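三月 设备记录本
工位：Tang 单元，二号臂，手爪与腕部相机
下一班接手前请看完“未关闭事项”

08:10 接班

夜班留言只有一句：“抽绳袋又掉了，报 1018，复位后能跑，没查。”控制柜没有断电，报警列表没有清，保留了夜里的全部记录。先导出列表再动手，导出的文件放在 Fovidell 共享目录下面，按老规矩用单元名加班次命名。

1018 在我们这套程序里是“手爪到位超时”，含义是闭合指令发出以后，在规定时间内既没有读到夹持力达标，也没有读到完全闭合。控制器原厂手册里没有这个号，是当初 Irnov 调试的时候自己加的用户报警，说明写在子程序的注释里。每次有新人接手都会去翻原厂手册，翻不到再来问，这次顺手把说明抄到了柜门内侧的卡片上。

报警时的状态：臂停在取袋位上方，手爪半开，相机在线，安全回路正常。夜里几次报警都集中在同一个动作，即夹绳后往上提的那一步。放袋和回原点的时候没有报过。

08:35 断能、挂牌、目视检查

按单元的停机步骤做：程序停在段尾，伺服下电，主开关断开挂锁，等直流母线指示熄灭。手爪是电动的，没有气路，不用排气，但是丝杠有自锁，断电后手指仍然停在原来的开度上，不能硬掰。要手动移动手指，得从手爪尾部的内六角孔转丝杠，孔口有一个橡胶塞，拔下来放在口袋里，别放在护栏的横梁上，上次就是放在那里掉进线槽的。

目视结果如下。

左右手指外观完整，没有裂纹，没有崩角。指尖内侧面有一层发亮的薄膜，用指甲能刮起来，是塑料袋蹭上去的残留。左指比右指重。指根和底座之间的缝里塞着一小段纤维，颜色偏红，是抽绳上掉下来的绒。用镊子取出来以后，看到缝的深处还有更碎的，要拆了手指才能清干净。

腕部相机的镜头保护片上有一个指印，靠边，不挡中心。相机支架的两颗固定螺钉，其中一颗的划线对不上了，转过了一点。相机线沿前臂走，在腕部那个固定夹前面有一段鼓出来，弧度比我上个月记的大。

底座法兰螺钉划线全部对齐，没有松。

09:05 拆手指

手指拆下以前先在底座上做记号。两只手指镜像对称，不能互换，但是装反了也能拧进去，螺孔位置是一样的，只是指尖朝外。以前有人装反过一次，程序照跑，什么也夹不到。记号用白色油漆笔点在手指根部的外侧面，左边一点，右边一点加一横。不要点在内侧，内侧会蹭到袋子上。

螺钉涂过中强度螺纹胶，第一颗很紧，用热风枪低挡吹了一会儿再松。热风不要对着手爪尾部吹，那里有编码器。拆下来的螺钉全部换新，旧螺钉扔废料盒，不进工具车。

底座滑块露出来以后，能看到绒屑在导轨端部积了一圈，和润滑脂搅在一起，成了深色的糊。左侧滑块端部积得厚，到底时会顶住。手动转丝杠，左右各走一个行程，右侧全程手感均匀，左侧在接近闭合的一小段里发涩，退回来再走一次，涩的位置不变。由此判断不是丝杠本身的问题，是端部那团东西在挤。

清洁步骤记一下，单元保养卡上写得太简：

先用干的无尘布把能带走的都带走，从导轨中部往外擦，不要往里推。然后用棉签蘸少量异丙醇清端部，棉签一次一换。不要直接往滑块上喷清洗剂，喷进去会把滑块里面的脂冲掉，外面看着干净，里面是干的。导轨擦完以后晾一会儿，再用注脂针补脂，补到刮油片外面刚刚能看到一线为止，手动走几个行程，把挤出来的擦掉。

手指内侧面的塑料残留用异丙醇擦不下来，用了塑料刮片。不要用刀片，内侧面是细纹面，刮亮了以后夹薄膜会打滑。擦完在灯下斜着看，两侧的纹理还在，左指靠近指尖的位置纹理比右指浅，属于磨损，还没到换件的程度。备件柜里还有一副，标签写的是 Venatstead 仓的旧料号，领用之前要先在系统里改成新料号，否则会扣错库存。

09:50 装回与间隙

手指装回，扭矩按卡片，先对角预紧，再上到规定值，划线。闭合以后用塞尺量指尖间隙，左右两面从上往下都量了一遍。靠近指尖的地方塞尺能进，靠近指根的地方进不去，说明两指闭合时指尖略张。松开右指重新贴靠基准面，再紧一次，复测合格。第一次没贴好的原因是基准面上还有一点旧的螺纹胶，用刮片去掉了。

顺便检查了程序里的手爪零点。打开手爪参数页，完全闭合时读数和零点差 2 个计数，在允许范围内，没有重新标零。提醒一下，标零以前必须确认两指之间没有夹东西，包括绒屑。夜里这几次报警，如果当时有人顺手标了零，今天就很难看出左侧端部顶住这个现象了。

10:20 腕部线束

线束单独记一段，这个问题拖了有一阵子。

腕部末轴在取袋和放袋之间要转 90 度，相机线和手爪线一起从前臂过来，经过一个固定夹以后留一段活动弧，再到手爪底座。活动弧太短，转过去的时候线会拉紧，接头受力；太长则会鼓到侧面，和袋子或者抽绳碰上。保养卡上写的是“留适量余量”，这句话没有任何用处。

今天的做法：末轴先转到放袋姿态，让线束在这个姿态下刚好自然松弛，再把固定夹拧紧；然后转回取袋姿态，看活动弧鼓在哪一侧。它应该贴着前臂背面，不应该往手指那一侧去。若往手指那一侧去，就松开固定夹，把线束在夹里转一点再拧，不要靠加扎带硬拉。扎带拉过来的线束第一天看着很好，过一段时间护套就会在扎带处压出印子。

相机接头用手轻推有极小的晃动，拔下来看，针脚没有弯，没有发黑，插回去把锁紧环拧到底。锁紧环原来差了半圈。这种情况下相机平时在线，只有末轴转动时偶尔丢一帧，报警列表里不会写，要到相机日志里才看得到。查了夜班的日志，确实有丢帧，但时间和 1018 对不上，两件事分开处理。

相机支架那颗松动的螺钉，拆下来清了螺孔，换新，上胶，划线。支架动过就要校核手眼关系，放在下午做。

镜头保护片用镜头纸加清洁液擦过。不要用擦导轨的无尘布，上面有脂。
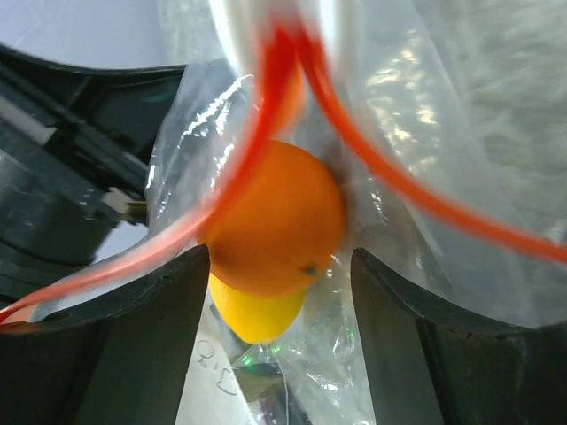
11:00 抽绳的夹持位置

硬件清完以后看工艺。袋子提起来以后，重量全部在抽绳上，抽绳走到哪里，袋口就收到哪里。两股绳如果在手指外面绕过去，提升时绳会沿指背往外滑，滑到指根的缝里就开始掉绒。拆下来的绒屑左侧多右侧少，和绳子常走左边是一致的。

现在的取绳点是调试时教的，教的时候用的是空袋，绳圈立得很规整。实际装了水果以后，袋口被往下坠，绳圈会歪，歪的方向取决于重的那一个在袋子的哪一侧。橙子和柠檬混装的时候尤其明显，大小不一样，在袋子里也不会排整齐，每一袋的重心都偏一点。

讨论过几个办法。

一个是把取绳点往下移，夹在两股绳汇合处的下方。好处是两股都能进到指间，坏处是指尖会压到袋口的塑料，塑料皱在指间，夹持力读数上得快，绳子却没有夹实，程序会当成已经夹好了往上提。

另一个是进给以前先张大一些，从侧面扫一下，把绳圈拨正再闭合。节拍会变长，而且扫的时候碰到袋身，整袋会晃，晃起来以后相机看到的绳子是糊的，二次定位的结果反而更差。要等袋子稳下来才能拍，等的时间又要算进节拍。

第三个是不动取绳点，只改闭合方式，由一次闭合改成先轻夹、微抬、再夹紧。轻夹时绳子还能在指间滑动，微抬以后两股绳受力，自己会往中间靠，然后再夹紧。这个不用改硬件，也不用重新教点，只加一段子程序。下午先试这个。

11:30 反光

视觉这边有一个老问题一并记下。透明袋的褶皱会反光，反光点的位置每一袋都不一样。识别程序找绳子靠颜色，找袋口靠边缘，褶皱上的亮线会被当成边缘。以前的处理是调低曝光，调低以后亮线确实少了，但是手指内侧本来就暗，绳子经过手指前面的那一段对比度不够，又丢了。

另外，设备上的绿色状态灯会映到塑料上。颜色通道设得宽的时候，绿点会进到候选区里来，面积很小，大多数时候被面积阈值滤掉，少数时候和旁边的亮线连成一片就滤不掉了。今天把颜色范围收窄，只收红橙一段。收窄以后的副作用是橙皮也在这一段里，绳子压在橙子前面的时候，两者会并成一块。目前用形状再分一次，细长的留，圆的去掉。绳子贴着橙子边缘走的时候仍然会误判，没有好办法，只能让它判为“不确定”，走重拍流程。

曝光恢复到原来的值。增益没有动。参数改动前后的两份都存了，文件名里带“前”“后”，不要再用“新”“最新”这种写法，目录里已经有三个“最新”了。

13:15 上电

摘锁，上电，伺服使能。先用手动低速走一遍原点、取袋位、放袋位，人在护栏外，示教器在手上。末轴转的时候重点看活动弧，没有往手指侧鼓。来回走了几遍，固定夹没有移位。

手爪空载开合，左侧在接近闭合的位置没有再停顿。电流曲线录了一条，和清洁以前夜班留下的曲线叠在一起看，原来末段有一个尖，现在平了。原来那个尖的高度正好在到位判断的阈值附近，有时候过得去，有时候过不去，和夜里时报时不报的现象对得上。所以 1018 的直接原因记为“左侧导轨端部异物导致闭合末段阻力增大”，根源记为“抽绳掉绒进入指根缝隙”。

没有放宽超时时间。夜班留言旁边有人用铅笔写了“建议改长”，不同意。改长以后报警会少，顶住的现象还在，下一次出来的就不是超时，是电机过流。

13:40 手眼校核

支架螺钉动过，按规定校核。标定板放在治具定位销上，臂走固定的一组姿态，每个姿态拍一张，软件自己算残差。第一次残差偏大，查下来是标定板没有落到底，定位销孔里有碎屑，吹净后重来，残差合格，写入。

写入以前备份了旧的结果。旧结果和新结果的差主要在绕光轴的那个角上，平移很小，和支架一颗螺钉松了以后的转动方向一致。这也说明前一段时间取绳点总是往一侧偏，不全是绳子的问题，有一部分是相机转了。之前有人在取袋程序里加过一个横向补偿，注释写的是“临时”，没有写是谁加的，也没有写加的理由。校核以后这个补偿就多余了，已经清零，原值抄在本页背面。

请各班注意，补偿要写到补偿表里，不要写进运动指令的偏移量里。写在指令里，表里看不到，备份比对也比不出来，只能一行一行翻。

14:20 低速试跑

速度倍率 60%，混装袋，人在护栏外。闭合方式先用原来的一次闭合，确认硬件清洁以后的基线。连续跑下来没有报 1018。取绳偏移比上午以前小，绳子多数能进到指间，但仍有一股落在左指外侧的情况，提升时能看到绳子在指背上滑，没有掉袋。

然后换成分段闭合。轻夹的力设得太小，第一次微抬时绳子直接滑脱，袋子落回治具，水果没有损伤。把轻夹力加了一档，微抬高度减小，重新跑，两股绳受力以后往中间靠，和预期一致。夹紧以后再提，绳子不滑。

节拍变长了，长的这一段主要花在微抬以后的停顿上。停顿本来是为了等袋子稳定，试着减半，没有看到坏处；再减就能看到袋身在夹紧的时候还在摆，于是退回到减半的值。这个值先不写进正式程序，只放在试验分支里，等跑过一个完整班次再定。

有一种情况分段闭合解决不了：抽绳打了结，结正好在指间。轻夹时力读数正常，夹紧时两指闭不到位，但力已经达标，程序判为夹好。提起来以后是结在受力，绳子两侧都是松的。一旦结从指间滑出去，袋子就会掉。目前能想到的是同时看力和开度，力达标而开度偏大的时候判为异常，放下重取。开度的界限要统计以后再定，先把每次闭合的开度记到日志里。

15:30 满速

倍率恢复正常，继续用分段闭合，混装袋。末轴转动时看相机日志，没有丢帧。跑的过程中停了一次，原因是料袋供给那边没有跟上，和手爪无关。

停机的空档里又看了一次指根的缝，已经有新的细绒，很少，颜色和早上一样。说明掉绒一直在发生，清洁只能推迟，不能消除。和 Fovidell 那边的工艺联系过，问能不能换一种表面更光的绳，答复是袋子由客户指定，绳子和袋子是一体来的，短期换不了。那就只能从我们这边做。

打算在指根加一片挡片，薄的，盖住缝，不妨碍滑块行程。尺寸先用纸板比过，闭合到底时和另一侧的挡片不干涉，张开到底时不碰底座外壳。材料打算用尼龙，不用金属，金属边会割袋子。图已经画了草图，夹在本子后面，没有标公差。

保养卡改动建议

手爪导轨端部清洁由每月改为每周，清洁方法按今天上午那一段写。

相机接头锁紧环加入每周点检，用手推，不用工具。

线束活动弧的检查写清楚姿态：末轴在放袋姿态下检查松紧，在取袋姿态下检查方向。删掉“留适量余量”。

支架螺钉划线错位时，必须做手眼校核以后才能恢复生产，不能只把螺钉拧回去。

1018 的处理步骤里，复位以前加一条：先看左右导轨端部，再看指间有没有残留。复位以后加一条：手爪空载开合一次，录电流曲线。

耗材与备件

用掉：手指固定螺钉一套，相机支架螺钉一颗，无尘布、棉签若干，注脂针一支，刮片一片。

需补：中强度螺纹胶快用完了，瓶底只剩一点。镜头纸已开最后一包。白色油漆笔笔头分叉，能用。

备用手指一副，料号还没改，请仓库那边确认。备用手指到手后先别装，量一下基准面。上一批来的时候基准面有喷漆，贴不平。

未关闭事项

分段闭合子程序在试验分支，夜班请继续用试验分支跑，不要切回正式程序。如果必须切回，在报警列表旁边写上切换时间。

开度日志已经打开，文件增长比较快，交班时看一下磁盘余量，不够就把旧的相机图像挪走，不要删开度日志。

绳子贴着橙皮时的误判没有解决。重拍次数如果明显增多，先检查镜头保护片，再检查曝光是否被人改过，最后再动识别参数。

指根挡片待加工。做好以前，每班交接时目视看一眼左指指根，有绒就用镊子取出来，取之前要下伺服。不要用气枪吹，吹进滑块里更难清。

二号臂今天换下来的相机支架旧螺钉，螺纹上没有胶的痕迹。一号臂的支架是同一次装的，还没有查，需要安排停机。

17:40 交班。报警列表已清，导出文件在共享目录。柜锁钥匙挂回原处，手爪尾部橡胶塞已装回。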